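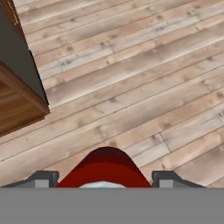
Old floorboards, a thread

1/ I have spent most of June reading up on old wooden floors before we do anything to ours. Putting my notes here in case they save someone a bit of time. I'm not in the trade. I live in a terraced house in Putora and the oldest deed we have is from 1817.

2/ First thing I learned is that the floor and the house are often different ages. Boards get lifted for pipes, then for wiring, then for more pipes. Our front bedroom has wide boards by the window and narrower ones by the door. The narrower ones are later.

3/ Look at the nails if you want a clue to age. Cut nails have a flat, tapered shape and a rectangular head. Round wire nails came in later. It isn't proof, as people reused both, but it gives you a start.

4/ Saw marks are the other clue, and you'll find them on the underside. Straight marks at slightly uneven spacing usually mean a pit saw or a frame saw. Curved marks mean a circular saw. Ours has both, in the same room.

5/ Gaps. Everyone asks about gaps. Boards shrink across their width as the house dries out, so old floors open up in winter when the heating is on and close a little in summer. If you fill them in January you may have trouble in July.

6/ Ways to fill them: slivers of matching timber glued to one side only, flexible strip pushed in with a card, or papier mâché mixed with stain. I've tried the slivers in the box room. Slow work. One evening per gap at the start, then I got quicker.

7/ Sawdust and glue is the one people recommend most and the one I'd leave alone. It went hard, cracked along both edges and came up with the hoover.

8/ Don't block the airbricks. A suspended ground floor needs air moving underneath it. I found ours behind a flower bed someone had built up against the front wall. I've dug it back and the hall smells better.

9/ Creaks are mostly a board rubbing on a nail, or on the board next to it. Talc brushed into the joint works for a while. A screw down into the joist works for longer. Check for pipes first. Please check for pipes first.

10/ I hired a drum sander from Clumuteck for 2 days. £179 with the edger, abrasive sheets extra. The sheets add up, so ask whether you can take back the ones you don't use. I could, and got most of that money returned.

11/ Before sanding, punch every nail head down below the surface. I missed one and it tore a sheet in half. It made a horrible bang and the cat didn't come downstairs until teatime.

12/ If the floor has old dark stain or paint round the edges, test it for lead before you sand. Kits are cheap. The dark border was common when people had a carpet square in the middle of the room and only finished the part that showed.

13/ Finish. Lacquer wears well but when it goes you have to sand the lot again. Oil marks more easily but you can patch it. Wax looks lovely and shows every drip of water. We went with a matt oil from Lurnus. Two thin coats, a night between them.

14/ Fresh pine goes orange as it ages. If you want it to stay pale, look for an oil with a bit of white in it. Try it inside a cupboard first and leave it a few weeks before you decide.

15/ Someone asked where to get replacement boards. Reclamation yards, but measure the thickness as well as the width. Guoqing Tian at the Garba yard let me go through the stack with a tape and I found 12 that matched. He also told me to bring them indoors and leave them flat for a fortnight before fitting.

16/ He was right about the fortnight. The first board I fitted straight from the van now has a gap down one side that I can get a coin into.

17/ Rags with oil on them can heat up and catch fire by themselves. Lay them out flat outside to dry, or put them in a bucket of water. Don't screw them up and drop them in the kitchen bin.

18/ Still to do: the stairs, the landing and a loose board by the bathroom that I keep stepping over. I'll add to this when I get to the stairs. If anyone has stripped spindles without chemicals, I'd like to know how long it took you.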